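Tremari Shared Workroom
Minutes of the August members' meeting

Present: six members, which makes a quorum. Meeting opened at 10.

1. Minutes of the last meeting

Approved with one correction. The Bunting Street key was reported as "returned." It has been promised, and the minutes should say so.

2. Small parts storage

The meeting took up the proposal to replace the mixed tubs on the supply shelf with tinted two-drawer organizers. Members had one to look over on the white table. The proposal asks for $600 and claims that sorting time at the end of a session would be cut in half. Asked where the half came from, the proposer said it was an estimate. Two members wished it recorded that the same thing was said about the tubs.

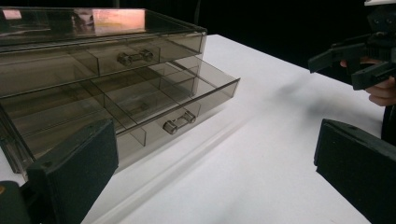 Item 2: the organizer with its lower drawer pulled partway out.

Points raised:

The cells look fine with nothing in them. Most of what we store is odd lengths and leftovers, and it was doubted that these would stay in their cells past the first week.

One member liked being able to see the dividers through the front and thought labels might not be needed. Another said the tint is dark enough that beads and small screws would look much the same through it, and asked for labels regardless. No agreement.

The handles are small. A member with arthritis asked whether anyone had tried them with sore hands. It had not been considered. To be tried before any order goes in.

The lid section was discussed at more length than it deserved. It is flat, so people will put cups on it. A rule against cups was suggested and dropped, as we already have one.

The quote from Skoronine covers the organizers only. Delivery is extra and the figure was not available. The meeting was not willing to vote on a price with a piece missing.

Decision: no order for now. Buy 2, use them until the next meeting, and report what is in each drawer at that point, including whatever should not be there. Carried, one against.

3. The white table

It was proposed that the table be kept clear between sessions, with everything going back on the shelf before the next group comes in. The supporting note describes this as "already our practice." Several members did not recognize the practice. 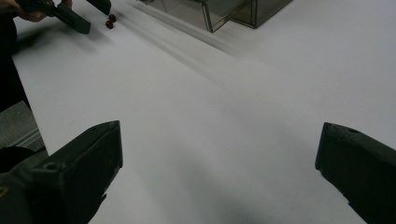 Item 3: the white tabletop, middle section.

It was agreed that a bare stretch in the middle of a table is pleasant to work at. Whether it lasts through an ordinary evening is another question, and the note did not offer anything on that. The suggestion of a sign was met without enthusiasm. There are already some 10 signs in the room.

The lighting came up again. The surface is bright in places and gray in others, and members doing fine work want it more even. The Flotus lamp was mentioned as a fix. It was also mentioned as a fix last year, and it is still in its box.

Decision: table to be cleared at the end of each session, on trial. Lamp to be taken out of the box and plugged in before anybody proposes buying another.

4. Other business

The shelf by the door is still loose. Carried over, again.

A request to move the start time to 9 failed for lack of a second.

Meeting closed at 11:40.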